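May, bench notes, table-setting task, teleop

Third day on the breakfast table. Count as of this afternoon is 878 demos kept out of 3,266 started. The Uvgate summary calls that "steady collection." I call it throwing out most of what we record.

Rejects are mostly timeouts and bad grasps on the cutlery. The leader arm has a bit of slop in the wrist joint and you feel it most when you try to come down flat on a fork handle. I end up overshooting, backing off, going in again. The policy will learn the backing off, I'm fairly sure. Clesel says their smoothing step takes care of it. I ran one batch through it and the hesitation was still there, only slower.

Tried hand-guiding for an hour instead. Nicer feel, but my arm gets into the side view and the gripper trigger is awkward with the left hand. Went back to remote.

Also not convinced by the variation. We shift the mat a little, swap the pastry count, and log it as a new layout. The Babić checklist wants 100 layouts. If I squint we have a handful and their cousins. Nothing so far tells me the thing would cope with a plain wooden table.

Shiny stuff is still my main worry. Gold cutlery plus overhead light gives hot spots on the wrist view, and they move when the wrist moves.

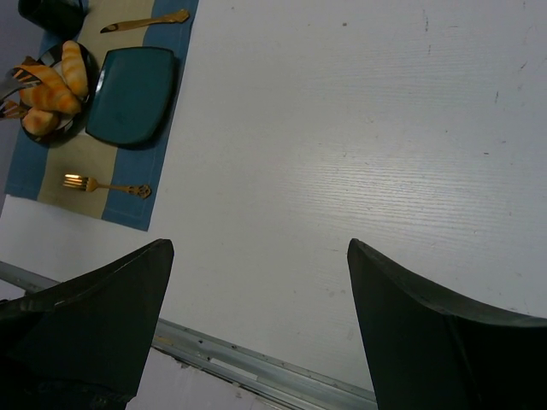 Wrist view, fingers apart. Croissants on the black plate, tongs over them, teal plate empty. Note glare on the knife handle.

To do: tighten leader wrist, rerun Flika replay on the kept set before anyone trains on it, dim the overheads and compare. Not starting on the tongs until the fork works.

Comments (3)

Replay on 2,658 of the old drawer demos had the same wobble. I'd fix the joint first.

Is the timeout still the short one? Half my rejects were that.

Yes, still short. Leaving it for now, a longer one just gives me longer bad demos.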